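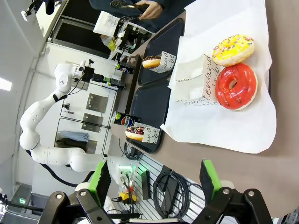 Chapter 13
Setting Up and Filling a Counter Order

Key terms: staging area, liner paper, sleeve, order tray, pass, hold time, double handling

A counter order looks simple from the customer's side. Someone asks for a donut and a cold drink, and a minute later both arrive on a tray. Behind the counter the same order may pass through five or six steps, and most of the mistakes that reach the customer are made in the first two of them, before any food has been picked up.

Chapter 12 dealt with receiving and storing baked goods. In this chapter we move to the tabletop. You will learn how to lay out a staging area, how to handle glazed and decorated items without spoiling them, and how to put food and drinks together on one tray. The last section covers cleanup between rushes.

13.1 The Staging Area

The staging area is the stretch of table or counter between the stored product and the finished order. It has three zones: food, packaging and trays. Drinks may have a zone of their own or may share the tray zone, depending on the space you have.

Food zone. Cover the surface with a clean sheet of liner paper before setting anything down. The sheet should be larger than you think you need. Crumbs, sprinkles and drips of glaze fall well outside the edge of a donut, and a generous sheet catches them. Change the paper when it tears, when it becomes sticky, or when you switch to a product with different allergens.

Packaging zone. Sleeves, small bags and boxes are stacked next to the food, with the open ends all facing the same way. A worker filling an order should be able to take a sleeve with one hand while the other holds the tongs.

Tray zone. Order trays sit flat, side by side, within easy reach of the food. Trays with a raised rim are preferred for drinks.

13.2 Handling Glazed and Topped Items

Donuts are sorted by surface, and the surface decides the tool.

A smooth glaze shows every mark. Slide a flat server or spatula under the donut and lift it from below. Tongs will leave two dents in the glaze, and the dents do not close up again.

Icing with sprinkles is more forgiving, but the sprinkles shed. Keep these items level, and do not pass them over plain ones. Place the donut in its sleeve with the icing facing away from the closed side, so that the paper touches the dough first.

Leave a little space between different flavors. Red and yellow glazes in particular will stain a neighbor if the two are pushed together while soft. 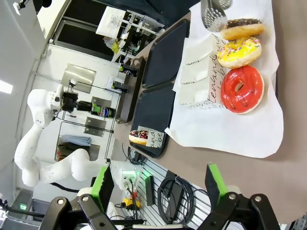
A reader of the last edition wrote to us that lining up the flavors in a row on the paper is a waste of table, and that at Fukik, a small counter in Dernside, the staff go straight from the box to the sleeve. It saves a step, the letter said, and the donut is touched only once.

The point is a fair one. Moving food from box to paper and then from paper to sleeve is double handling, and at a slow counter it can be skipped. At a busy counter the row earns its place. The worker can see at a glance which flavor is running out, and two people can fill orders from the same sheet. Tsikata, the commissary kitchen used in our case studies, sends out around 600 donuts on a July morning and stages all of them on paper.

13.3 Adding the Drinks

Cans are cold and often damp from the cooler. They should be kept off the liner paper, which softens when it gets wet. Stand them upright on a separate tray, labels forward, and move each one to the order tray last. 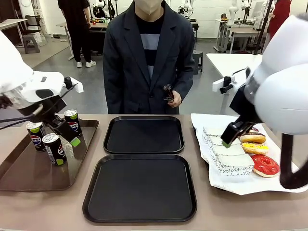 Figure 13.2. Food on paper, drinks on their own tray.

When you build the tray, set the heavier item nearest the person who will carry it. For one donut and one can, the can goes at the near corner and the sleeved donut lies flat beside it. Do not lean the donut on the can.

Check the order against the ticket before the tray moves to the pass. In the Zovura exercise at the end of this chapter you will be given a log of 1351 tickets and asked to find where the wrong drink was sent, and at what time of day.

Before You Read On

1. Look at a counter or kitchen table you use often. Sketch where the food, packaging and trays would go.
2. List the tools you would need to serve one glazed donut and one with sprinkles.
3. Read the cleaning chart on the next page and mark the steps that can be done while orders are still coming in.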